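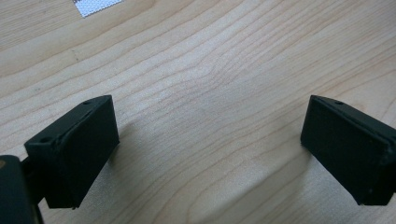 Re: Menadis open day at Inddale, anyone going?

Since I said I'd report back, I'm reporting back. I went to the open day at Inddale and I have mixed feelings, mostly on the doubtful side.

On 10/2/23 Ursina Auer wrote:
> The Hamann people told me the table-setting demo is the one to see.
> They say the arm learned it from 140 recordings made with a hand-held
> gripper, and that it can lay a place it has never seen before. Can
> somebody who goes please check how much of that is true? I have been
> burned by trade show videos.

Ursina, I tried. The 140 figure is what they put on the handout. Elisa Ferri, who ran our session, said 160 when I asked her, and then said some of those had been thrown out. So maybe both are right. I would still like to see the list of what got thrown out and who decided.

Most of our hour went to the hand-held part. You squeeze the thing, you pick something up, you put it down, and a camera on the tool keeps the record. I had a turn. It is heavier on the wrist than it looks, and I was slow. 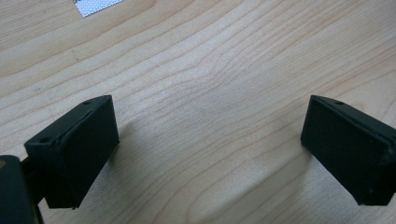

Does a recording made by hand carry over to a robot arm? On the evidence of one afternoon, sometimes, and only if the arm's fingers match the ones on the tool. Elisa was frank about this. They had swapped pads in July and had to redo a good part of the work.

What bothered me more was how the runs were scored. We were shown 3 runs of the arm. One was good. One put the fork down crooked and was called a success. In the last one somebody moved the plate back before the arm got to it, and that was called a success too. I asked what the pass mark was and got a long answer about how hard cutlery is. 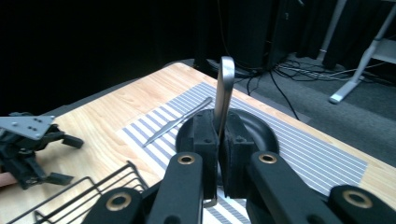 I don't doubt that cutlery is hard. Thin, shiny, flat on a table – I can see why they picked it. But if you pick the hard thing, tell us how often it fails. Risent published their failures last year and I thought more of them for it.

The handout also says 853 hours saved per site. No source, no site named. I asked for one and was told it would be emailed. I'll forward it if it comes.

Parking was free and the coffee was fine.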